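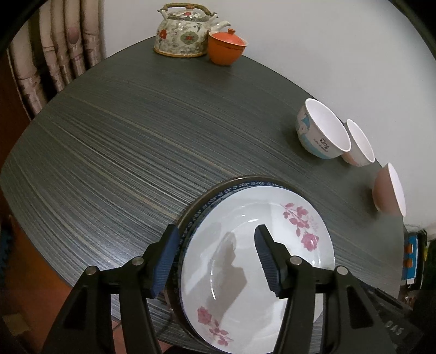

Théière à anse, décor de feuillage et fleur rouge.

Imprimer | Envoyer par e-mail

COMMUNIQUÉ DE PRESSE

Talance rouvre le dossier de la vaisselle de famille, et il est lourd

Talance, le 3 novembre 2020 - La maison de vente en ligne Hulleck lance « Le Buffet », un service de dépôt réservé aux services de table dépareillés. Il s'adresse aux héritiers de bonne volonté qui déplacent les mêmes cartons de cave en cave depuis trois déménagements, en se promettant de les ouvrir à Noël.

Le principe tient en peu de mots. Le déposant apporte ses pièces à l'atelier de la rue Salazar, elles y sont triées, photographiées puis proposées à l'unité pendant 31 jours. La commission est de 19 %, emballage compris. Les soupières sans couvercle sont acceptées, les couvercles sans soupière aussi - on a vu des mariages se faire sur moins que cela.

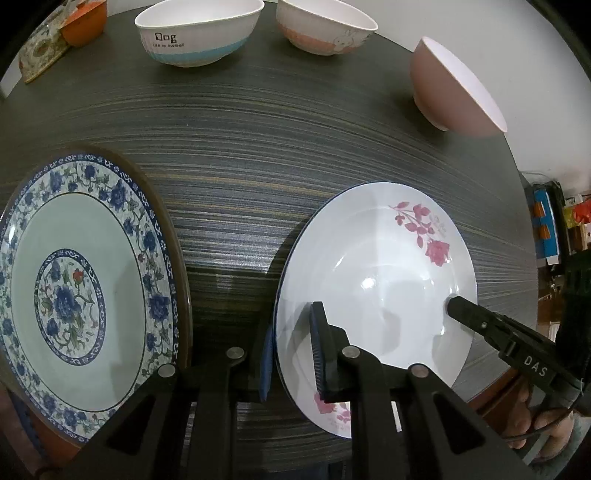
Une déposante de la phase d'essai raconte que ses enfants avaient tous refusé le service de leur grand-mère, puis se le sont disputé dès qu'il a été question de le vendre. Elle a finalement tout repris, sauf les saucières.

Ouvert à titre d'essai en février, Le Buffet a déjà replacé 602 pièces. Les assiettes à dessert partent en premier. Les raviers attendent leur heure, avec dignité.

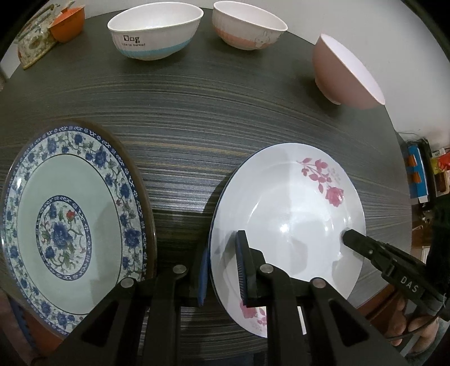
Faut-il posséder un service complet pour déposer ? Le minimum est de sept pièces, assorties ou fâchées entre elles.

Les invendus sont rendus à leur propriétaire ou cédés à la ressourcerie Drustness, au choix du déposant. Dépôt sur rendez-vous, conditions complètes sur demande auprès du service de presse de Hulleck, à Talance.

Imprimer cette page | Envoyer à un ami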